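Rule 9

I got the job of writing the rules because I complained about the rules. Let that be a lesson to anybody thinking of opening their mouth in a Nivent staff meeting with a biscuit still in it.

What I'd said was that the old ones were daft. We had a document we'd inherited from Stunasari when they bought the building, and it was 112 pages long, and it was written for the big orange jobs they used to keep in cages downstairs. Lots of stuff about forklifts. I had two tabletop arms and a tray. I had a bench you could walk round in a few steps. I did not need to nominate a Banksman (I had to look up Banksman).

"Fine," said Vlasta. "Write one for us, then. One page. Something I can stick on the wall."

Vlasta Berisha ran the lab and had done since before I could drive, and when she said one page she meant one side of it.

So that was my June. Everyone else went off to eat sandwiches by the canal and I sat in with the arms, writing things down and crossing them out again.

The first few came quickly. Rule 1 was stop button first: find it, touch it, say out loud where it is. Rule 2 was hands out while the arms are live, and I mean out, not hovering at the edge thinking "I'll just nudge that". Rule 3 was about sleeves. Rule 4 was cables off the floor where anyone walks, and I'll admit I wrote that one while looking at my own cables and did nothing about them for a fortnight.

Rule 5 was that you log the run you had, including the rubbish ones. Vlasta added that one herself in green pen, pressing hard. There'd been some trouble at Trurnus over a demo, before she came to us, and she never told me the whole of it, but I gathered a lot of dropped cups had gone missing from the paperwork.

Then I got to Rule 6, and Rule 6 was where Noboru came in.

Noboru Yoshida had been sent over by Vasiliauskas, who were paying for half of it, to see how we were getting on. I'd pictured a suit. He turned up in a cagoule with a carrier bag, shook my hand, read my draft standing up, and said, "What is on the bench is not in your rules."

I said no, well, it was a bench, you put things on it.

"Which things?"

"Just things. Whatever's about."

He nodded as if that was very interesting and asked if he could watch a session, and of course I said yes, and of course I spent the whole evening before it worrying. I'd been using the same wooden blocks since spring. They were lovely blocks. The arms could pick up those blocks all day long, and I'd got quite smug about it, and it had not crossed my mind that no one in the history of the world has ever needed help tidying away a small set of identical blocks.

So I panicked and raided my flat. I took the succulents off the kitchen windowsill, pot and all. I took a spoon with a pale blue handle, and the peach plate I have my toast on, and the paperback off the arm of the sofa, which was The Outsiders, which I'd been meaning to reread ever since school and had got two chapters into. I carried it all in on the bus in a washing-up bowl with the plant on my knee.

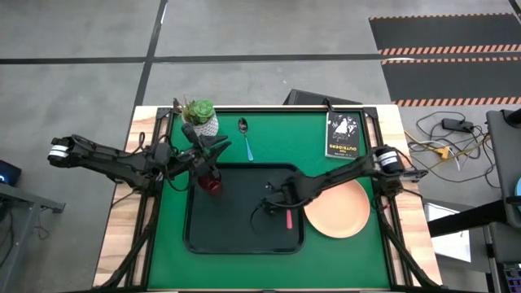 Noboru pulled up a stool and got a flask out of his carrier bag and didn't say a word for the best part of an hour. I don't know if you've ever worked in front of somebody who is being quiet at you. I talked the whole time! I talked about grip force, I talked about the weather, I told him the plot of the book as far as I knew it. The left arm had a go near the plant and I heard myself say "careful, love" to it, out loud, in front of the client.

Then it caught the spoon and flicked it clean off the bench, and it went skittering away over the concrete, and I did what anyone would do. I bent down and grabbed it and went to put it back.

"Rule 2," said Noboru.

I froze with my arm stuck out over the tray, holding a spoon. The right gripper was a hand's width from my elbow, and it wasn't moving, but it was live, and I was the one who'd written the flipping rule. I'd written it that week! I could have told you where the commas were.

I took my arm back. I hit stop. I put the spoon down where it had been, more or less, and my face was so hot I could have fried an egg on it.

"Sorry," I said. "I never do that."

He waited a bit. Then he asked me, very kindly, how often I never did it.

And I had to think, and the answer was most days. With the blocks, when one dropped, I picked it up. I'd been picking them up for months with both arms powered. I hadn't counted it as breaking a rule because there hadn't been a rule yet, and then once there was a rule I hadn't counted it because it was only me.

We had tea after that, out of his flask, in the lid and a beaker. He told me about a place he'd worked when he was young where there was a line painted on the floor that you weren't to cross while the press was running. Everyone crossed it. They crossed it because the broom was kept on the other side. There were posters about the line and a talk about the line every winter, and it went on for years, and then a woman on the late shift moved the broom.

"And that fixed it?" I said.

"For the broom," he said. "Then there was the matter of the kettle."

I've thought about that more than I've thought about most things I was taught on purpose.

So we went through the page again, the pair of us, with the arms off. What did I reach in for? Dropped things, mainly. Things that had crept out of place and annoyed me. Once, to wipe a crumb. For each one we worked out what I'd do instead, and if the answer was "remember not to", he made me have another go. The dropped things were easy once we'd stopped arguing: a drop ends the run. You don't rescue it. You stop, you log it, you set up again from scratch, and that way there's no hurry to get the spoon back and nothing to gain by being quick. It cost us a bit of time. Vlasta grumbled, then saw that it made Rule 5 work properly too, because you can't quietly rescue a run that's already over, and she went off humming.

Rule 6, in the end, said this: Use real things, change them often, and write down which. Nothing you'd mind losing. Nothing that breaks into sharp bits. Nothing with a person's name or address on it.

(I did mind losing the plant, a bit, and it went back on the windowsill that same night. Vlasta bought the lab one of its own.)

Rule 7 was two people in the room for anything new, and Rule 8 was that either of them can call a stop and isn't asked why until afterwards. Noboru was very firm about the afterwards. He said people will put up with a surprising amount of danger to get out of explaining themselves in front of a colleague, and having stood there with the spoon I couldn't argue.

That left a gap at the bottom of the page, with room for one more if I kept the writing small. I had a few goes at it. I tried one about training and one about lighting. I tried "Use common sense", and Vlasta put a line through it so hard it tore.

In the end I wrote it on the last day of Noboru's visit, while he was hunting for his other glove. Rule 9: If you keep breaking one of these, bring it to the meeting and we'll change the bench.

He read it through with his hood already up. He asked if he could take a copy for Vasiliauskas, and I said he could have the one off the wall, I'd print another. Then he asked if he might borrow the book for the train, seeing as I'd spoilt the beginning of it for him.

He posted it back a few weeks later with a bus ticket still in it at chapter 9 and a note asking how the cables were. I went and got the cable ties out before I rang him.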